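Progress report to the Plarell Fund
Project: Teaching household sorting tasks by hand demonstration
Submitted by Yurani Muñoz, project lead, Javine
July 21, 2023

Work since the last report

The main activity this period was recording demonstrations with the hand-held grippers. We now have 719 usable demonstrations of the pick-and-place tasks listed in the work plan. Of these, 372 were recorded in homes and the rest in our own workspace at Rukthorpe. Another 65 were thrown out, mostly for tracking loss when the operator turned too fast or brought the tool too close to a wall.

We had planned to collect part of the data by remote control of the arm. We tried this for most of June and then cut it back. Operators were slow on the remote station, and small round objects were often pushed away before the fingers closed. With the hand-held tool, the same people learned the task in one short session. The remote station is now used only to correct the arm when it makes a mistake during a test run.

Equipment

Both grippers are working. One needed new finger pads after the old ones began to peel. Obradović delivered the replacement mounting brackets late, and we lost several days of recording. We have asked them to hold spares for the next order.

Home recording

Home sessions use whatever surface the household offers, including tables, counters, sofas and beds. Soft surfaces matter to us because objects sink and roll when a finger touches the cloth. The fruit task is the one we repeat most. The operator picks up one piece at a time, places it on a plate, and opens the fingers fully before moving to the next. Operators are told to keep the same pace throughout and to leave a dropped piece where it lands until the others are done.
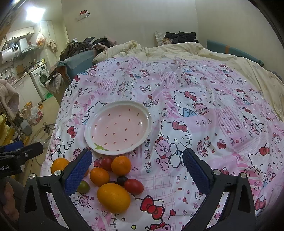

Fruit task on a bed: oranges, cherry tomatoes and a larger citrus fruit between the open fingers, with the plate still empty.

Problems

Cherry tomatoes remain the hardest item. The first trained model handles oranges well in our tests but closes too high on the tomatoes and often misses. We think the set has too few examples of small fruit lying against large fruit, and the next sessions will add more of these.

Labeling is behind schedule. We have 2 people on it and the backlog grew after the home sessions started.

Next period

We will finish labeling, retrain the model, and repeat the arm tests at Rukthorpe on both hard and soft surfaces. No change to the budget is requested. We would like to move the remaining remote control hours to home recording and ask for your approval in writing before we do so.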